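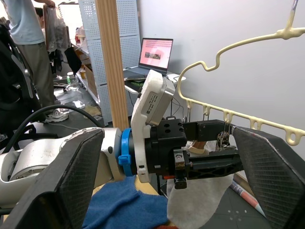 How Socks Dry

A wet sock holds water in two places. Some sits in the gaps between the threads. The rest soaks into the fibers, and this second part leaves slowly. Drying means moving both into the air, a process called evaporation.

Evaporation happens only at a surface. A sock rolled into a ball has a small surface for its size, so the middle can stay damp for a day or more. Pull each sock out to its full length before doing anything else with it.

Sorting comes next. Lay the socks on a table in a row, with each color beside its match. 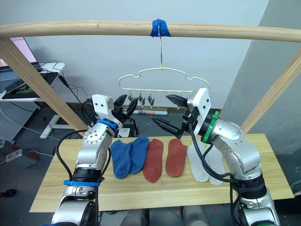
Three pairs in a row: blue, red and white.

Thick socks dry last. Terry fabric is made of many small loops of thread, and each loop traps a little water. Leave more space beside thick socks when you hang them.
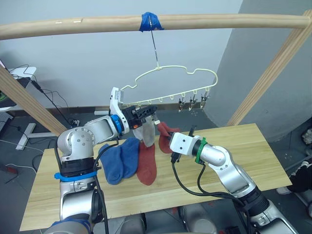
A clip hanger holds many small items in a small space. It hangs from one hook, and every clip hangs from the bar along the bottom. A clip should grip only a narrow strip of fabric -- the pinched part dries more slowly than the rest. Small loops run along the lower bar of the cream hanger, and each of its three clips dangles from a loop of its own. Clips hung this way can swing when air moves past.

Try a test. Hang one damp sock by a clip and leave a matching one folded on a plate. Feel both every 30 minutes and write down which is drier. Stop after 5 checks.

Words to know
Evaporation: liquid water turning into a gas.
Fiber: a very thin strand used to make thread.
Terry: fabric covered in small loops.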